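4.2 How the ink behaved on different card stock

I'll admit I went into this part of the study with a favorite. I've stamped on Trosska smooth white for years, and I fully expected it to win. It didn't, at least not by much, and I've had to eat a few words since (my stamping group has been kind about it, mostly).

We worked with 38 stampers, all of whom make cards at home as a hobby, and asked each of them to bring along their own blocks. Everyone used the same clear sentiment stamp, the same black dye ink from Pondis, and 4 kinds of card: Trosska smooth, Van Dijk cotton, Van Dijk kraft, and a pearl stock that came in a mixed pack with no maker's name on it. Altogether that gave us 985 usable prints. A print was usable if I could read every letter at arm's length under my desk lamp, and if it hadn't been smudged by a sleeve on the way to the drying rack. Sleeves were a bigger problem than I'd planned for!

The smooth card gave the crispest edges, as you'd guess. But the cotton card came very close once people slowed down and leaned into the block for a second or two. Several of them told me they'd always been scared of textured card and had a whole drawer of it going to waste, so that was a happy afternoon. The kraft card made the black look softer, almost brown in places, and I rather love that on a fall card. The pearl stock was a mess. Dye ink just sits there on a shiny surface, and even after waiting 7 minutes we could still drag it with a fingertip. I'd use a solvent ink next time.

I also asked people to mark how pleased they were with their own prints, and these marks didn't line up very well with mine. Folks were much harder on themselves than I was. A tiny gap in the tail of a "y" could spoil the whole card for them, while I had to go looking for it with a magnifier. 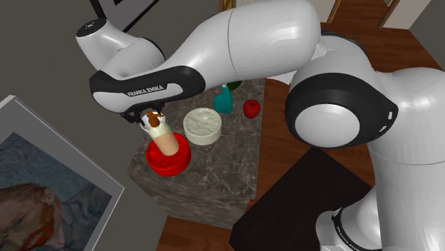

Figure 3.

Color was the other thing I wanted to get at, and it's where the October session came in. We switched to the Hovarari pads and let everyone choose their own shades for a birthday cupcake stamp, which is a three-layer design, so you ink the case, the cake and the topping separately. Most went straight for pink. The prints I kept going back to, though, used the sort of colors you get in Figure 3 - a peachy tan at the bottom, something pale in the middle, brown and white swirled together on top, and then a good bright red next to it all to wake it up. On the kraft card that red needed a second inking, but on the cotton it was lovely first time, and I've since made a whole batch of birthday cards that way.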